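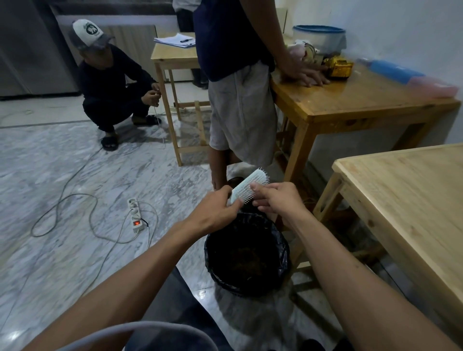 Page 2 of 4

Home | Forums | Workplace | Members | Search | Log in

Automation at work: what changed for you?

hema_a wrote:
I work in a cleaning and household care team. Since February we have new tasks, because the company wants robots to learn what we do by hand. My job this week is hairbrushes. You hold the brush over the bin and pull the hair out of the bristles with your fingertips, and you do it again with the next one. The work itself is not hard. What changed is that my supervisor, Revathi Thampi, now asks me to explain each movement, and I never thought about it before. How do you explain how hard to pull?

undstead9 wrote:
We had the same at Kelta. They recorded us for four months and then two people from my shift were moved to checking. The pay is the same, but you sit all day and press accept or reject. I miss using my hands.

Y. Sundaram wrote:
I don't agree that checking is worse. My back is much better now. I did 123 brushes and combs in one shift before, and at night I could not close my fingers. If a machine wants this job, it can have it.

undstead9 wrote:
Your back is better, yes. But how many hours do you have now? With us the evening shift became shorter, and the manager said it was only for a trial.

Y. Sundaram wrote:
Same hours. Maybe I was lucky with my manager.

thirumalai_k wrote:
Hema, about the pulling: tell them you start from the end of the bristles and not from the base. When I trained new people I said "first loosen, then lift". Also ask who has the right to use the recordings if you leave. In our place it was in the contract, on page 9, and most people did not read so far.

hema_a wrote:
Thank you, this is useful. I asked Revathi about the contract and she will bring me a copy. I am not against the robots - I only want to know what my work will be next year.

szewing_ho wrote:
Please ask also if the new tasks are written in your job description. Ours were not, and it was a problem when we talked about the yearly raise.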